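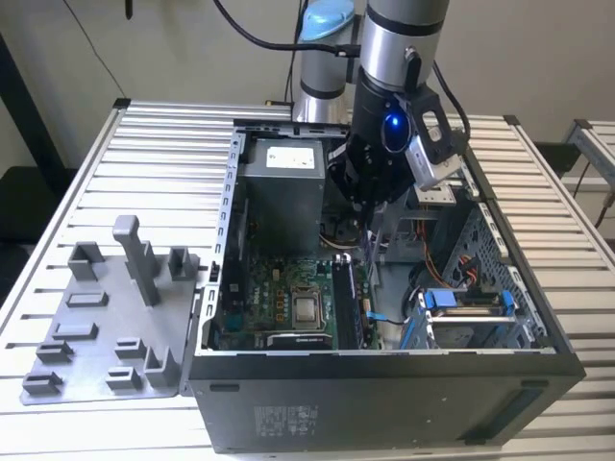 Tour noire ouverte, couchée sur le côté : alimentation en haut à gauche, carte mère DELL au centre, cage de disques à droite.

Perrin – fiches de démontage de tours de bureau
README, version de février

Perrin rassemble des notes, des schémas de câblage et des listes de pièces pour les vieilles tours de bureau. L'idée est née sur un coin d'établi, avec une pile de machines réformées et l'envie de savoir enfin où passe chaque câble (et quelle vis va où, question moins bête qu'elle n'en a l'air !). Le dépôt compte aujourd'hui 326 fiches, et j'ai un vrai plaisir à les relire : deux boîtiers qui se ressemblent de l'extérieur peuvent être rangés tout autrement dedans.

Contenu

fiches/ : une fiche par tour, en texte brut
schemas/ : tracés des câbles, 669 fichiers SVG
pieces.csv : 2 177 lignes, une par pièce relevée
lexique.txt : les noms de pièces retenus, avec leurs variantes

Champs de pieces.csv

id_tour : identifiant de la fiche
piece : nom pris dans lexique.txt
zone : haut, centre, bas, cage ou paroi
fixation : vis, clip, loquet, rail ou inconnu
cable : couleur et type, vide si rien n'est relié
remarque : texte libre, court de préférence

Comment lire une fiche

Les positions sont toujours données boîtier couché, panneau retiré, intérieur vers le haut. Sur la tour en tête de page, la zone centre contient donc le processeur dans son socket et, juste à sa droite, deux emplacements mémoire verticaux, avec une barrette dans celui de gauche. La carte d'extension noire est notée en bas. Pour la cage, on relève les loquets en plastique bleu de la baie de disque. J'adore ces loquets de couleur, ils font gagner un temps fou quand on cherche par où commencer.

Les câbles ont leurs propres lignes. Un SATA bleu fin et un faisceau d'alimentation orange et jaune donnent deux entrées, même s'ils passent près l'un de l'autre. Si on ne voit pas où un câble aboutit, on écrit « inconnu » et on continue.

Ordre de démontage conseillé

Débrancher le secteur, appuyer quelques secondes sur le bouton de marche, coucher la tour. Ensuite cartes d'extension, câbles de données, disques, mémoire. Le processeur et la carte mère viennent à la fin, l'alimentation quand plus rien n'y est raccordé.

Ce qui manque

Les petits formats sont mal couverts, et les références d'alimentation sont souvent absentes. Les fiches reprises de Susura, l'ancien carnet, utilisent encore « nappe » pour n'importe quel câble plat. Correction en cours, il en reste plus de 300.

Contribuer

Copier fiches/modele.txt, remplir, vérifier les noms dans le lexique, proposer. Une fiche incomplète est la bienvenue ! Les champs vides se remplissent plus tard, les champs devinés sont pénibles à retrouver.

Textes et schémas : CC BY 4.0. Maintenance : Ibrahim Ojo. Le script de conversion vers Modura est dans outils/, il attend de l'UTF-8 et des points-virgules.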